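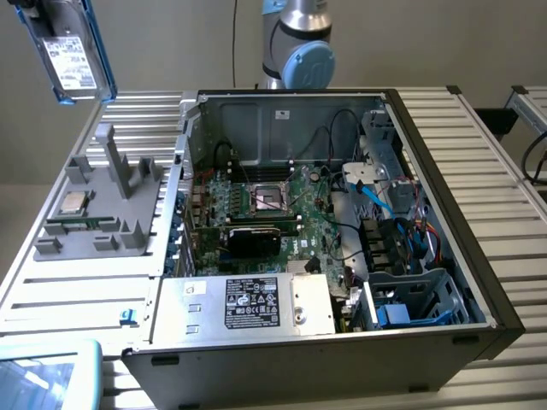 How to apply for a work-at-home phone job at Gerilgate

Gerilgate takes applications for home-based customer service agents through its own site. Set aside 30 minutes, as the form can't be saved halfway.

1. Open the careers page and choose Remote. Check that your state is on the list before going further.

2. Enter your work history for the last 3 years. Gaps are fine, but put a short note in the box. 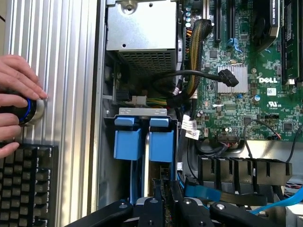

3. Run the internet speed test over a wired connection. Wi-Fi results are rejected. Copy the result number into the form.

4. Take the typing test. You get two tries, and the better score counts.

5. Submit, then write down your application number. Replies come by email, so check the spam folder too.

Training starts in October and is paid at the regular hourly rate.
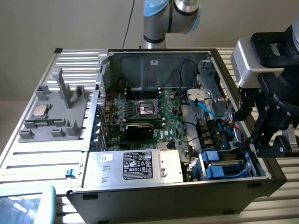

Nafula Khaemba writes that her form timed out at step 4 and she had to enter everything again, so she suggests typing up your work history in a separate file first.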